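Buying Our Way to a Bathroom: Equipment Planning for a Two-Handed Demonstration Rig

Final report, Burneck project course, Group Votix

1. What we were asked to do

Our assignment was to plan and buy the equipment for collecting demonstrations of sink tasks: wiping a basin, moving a cup, turning a faucet on and off. A person does the task holding a gripper in each hand, and the recordings are later used to train a robot arm. The arm itself was outside our budget, in much the same way that a yacht was outside our budget.

We had $1291 and one semester. The grippers came on loan from the department, so the money was for everything the grippers would need to be pointed at, plus whatever we forgot. We set aside $83 for what we forgot. Readers in a hurry may want to know that this was spent by the second week of February.

2. The first budget

Our first spreadsheet had 30 lines. It included three kinds of cable ties and no sinks. We had assumed the building had sinks, and it does, in rooms where other people want to wash their hands. After one Saturday of recording in a shared restroom we added a line called "own sinks."

We then sorted the list by a single question: if this item never arrives, can we still record? Only 12 lines survived. Printed markers stayed on the list. Spare batteries stayed. A label maker was defended with real passion and then cut.

3. New or used

We got quotes from two suppliers. Corrigan sells display vanities with small cosmetic flaws, and Ledonov sells new ones with a long lead time and a brochure. A new matching pair would have taken most of the budget. Mismatched used units cost far less and gave us something we should have wanted from the start, namely basins of different shapes with different faucets. A policy trained on one sink tends to be very good at that one sink.

We decided against plumbing. Running water would have meant a permit, a drain and a conversation with the people downstairs. Tasks that need water were moved to a later phase, by which we mean a later group.

4. Layout and floor space

Space is free until you plan for it. Each vanity needs clear floor in front so that the person recording can sit or stand with both arms out, and every chair in the room drifts toward that spot overnight. We wrote the clear area into the plan as if it were a purchase, with a cost of zero and a priority of high.

The recording position we settled on faces the wider basin, the one with the black lever faucet. The smaller unit with the white gooseneck is to its left, at a slight angle, so switching sinks takes a turn of the body and no furniture moving. Both grippers carry square markers on the front and a smaller one on the side.

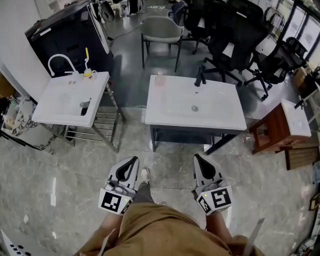

5. What we would buy differently

Props should have been their own line from day one. A cup and a soap dispenser sound like things that appear by themselves, and for a while they did, until their owners wanted them back.

We would also order replacement finger pads early. They wear, and shipping was slower than we had allowed for. Our delivery estimates were based on the supplier's website, a genre we now read more critically.

6. Open items

The running-water phase has no budget. The storage question is still with the department. The remaining funds will go to spare batteries, and the label maker is back on the list for next semester.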